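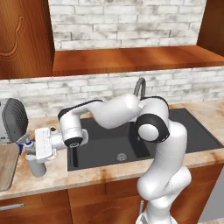 Home & Kitchen

27/05/2022

So we finally picked a countertop! If you read my April post you'll remember I was dead set on butcher block, and my sister-in-law Mariama was dead set on talking me out of it. She won. We're going with marble, in a warm beige, and I've already started worrying about lemon juice.

I went to look at slabs at Liltden (the stone yard out past the old bus depot) and I must have walked up and down those racks for an hour. Everything looks gray after a while! The guy there, Nkrumah, was very patient with me and kept splashing water on things so I could see the color come up. He also sent me home with 4 little sample squares, and I've been torturing them on the windowsill ever since. Coffee, beet juice, vinegar, a ring of red wine left overnight. The vinegar one has a dull spot you can feel with your thumb. The sealed one did a lot better, and the sealer was only $34 a bottle, so guess what's going on my shopping list.

The sink cutout is an extra $131, plus $300 for delivery, and I did grumble a bit about that second one. My husband says I can stop grumbling when I carry the slab up the steps myself.

Next up is the faucet. I want the tall kind, he wants the kind that doesn't splash, and if any of you own one that does both, please leave me the name in the comments. We have to order it before the plumber comes back!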